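Teaching by hand or by remote: which gives you better demos?
Hundarico forum > Arms and grippers > Training

deng_bot
I've got up to 448 demos of putting a cup and saucer on a tray, all driven by remote from the next desk, and the arm still dithers over the saucer. Should I bin the lot and start again with a hand-held gripper?

Filincombe
Yes! I swapped in August and wouldn't go back. With the remote I was always fighting the lag, and you can see it in the recordings (lots of tiny stops and starts).

goreo2
Disagree. Hand-held demos look lovely, but your wrist does things the arm can't reach. I threw out 273 of mine for exactly that. Slow down on the remote and keep what you've got.

Filincombe
Only if you wave it about, though? Keep your elbow in and stay low over the table.

Tamer Haddad
I do both, and mix them. Mine's a white cup and saucer with a thin dark rim, pale green tray, white table. Move the tray a bit between goes or it just learns the spot.

deng_bot
Ooh, same sort of job as mine then. How do you come at the saucer, from the side or over the top? Got a view from the gripper?

Tamer Haddad
From the side, fingers wide open. View from the hand-held one: 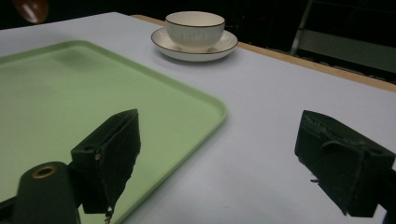 Reply 2 from goreo2
Side is fine by me, but try it on the real arm before you record hundreds.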